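Date: 2025-08-28
From: Florencio Esteban
To: staltard-home list
Subject: Re: [staltard-home] getting the front room ready for October

Hi all,

Sorry for the slow answer, I've been moving furniture and then moving it back again. I'm going to quote the part I'm replying to and snip the rest, which was mostly about gutters.

Lorna in Plilen wrote:
> We're finally doing the living room before my in-laws come in October. I have
> two questions for the people who did theirs last year. First, does a big
> patterned rug make a room with a patterned sofa look crazy? My sister says
> you get one or the other. I have my eye on one with huge flowers on it and
> it's 600 at the place in Guvgate, so I don't want to get it wrong.
>
> Second, where do you all put the trash? Ours is in the kitchen and everybody
> leaves their empties and candy wrappers on the coffee table. I'm tired of
> picking up after grown people.
>
> Also is dark furniture as bad for dust as they say?

OK Lorna, rug first. Your sister is wrong and you can tell her I said so! We have a damask sofa (beige with dark brown, my aunt's originally, it came down from Lozano in the back of a bread van) and we put a giant floral rug right in front of it. I was nervous too. What I think saved us is that they share the beige. The rug has navy and gray and a kind of plum in it, and some pale pink that I only noticed after we got it home, but the background is close enough to the sofa that they get along. And the flowers are BIG. I think if they'd been small and fussy, about the same scale as the sofa pattern, I'd be typing a very different message.

I paid 500 for ours, but that was end of season and I had to carry it out myself. They wanted 700 for the next size up and I'm glad I stopped where I did. It already covers most of the floor and we have to lift the table to get the vacuum under it properly. If yours is 600 and it's a decent size I would go for it, but ask them to unroll it all the way. Mine had a crease in it that took a couple of weeks to lie down, and I kept catching my slipper on it.

Throw pillows - we have three, and I keep changing my mind. One matches the sofa, one is plain tan, and one is patterned. The plain one is doing most of the work in my opinion. My wife would like two more plain ones and to retire the patterned one to the bedroom. We'll see who wins.

Now the trash. This is the thing that made the most difference in our house and it cost next to nothing. I got a small black wastebasket and I put it out on the rug, in front of the coffee table, when we're sitting around or when I'm doing the pick-up at night. I know a lot of people would hide it beside the sofa. I tried that and it was the same as not having one. Out in the open, people use it. I line it with those thin gray bags and leave plenty folded over the rim so it doesn't slide down inside, then in the morning I just lift the bag out and tie it. A box of 200 lasts us forever.

The worst offenders here are drink bottles, in case anyone wondered. Please make your people put the caps back on! A little bit of juice in the bottom of a bottle goes a long way on a beige rug, ask me how I know. Cold water and a white dish towel, and don't scrub.

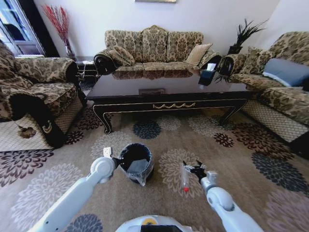
Daytime pick-up at our place: basket out on the rug, bottle with its red cap, and the flowers I was going on about.

And dust on dark furniture, yes, it's as bad as they say. Our coffee table has a glossy top that's nearly black, and it'll show you every fingerprint by lunchtime. When it's clean it reflects the sofa and I feel like I live in a hotel, which lasts until the kids get home. I use a barely damp microfiber cloth and then a dry one right behind it. I gave up on spray polish, it left streaks and made everything smell like lemons. The gold trim I leave alone except for a soft paintbrush every so often, and the same goes for the curvy legs. The only thing I let live on top full time is the tissue box, and I picked a dark one so it wouldn't stick out. Everything else is supposed to go home at night, though there's usually something left over.

Lorna, do post the size of that rug before you buy, and the size of the room too if you have it. And somebody else please answer her on the curtains, I know nothing about curtains.

Florencio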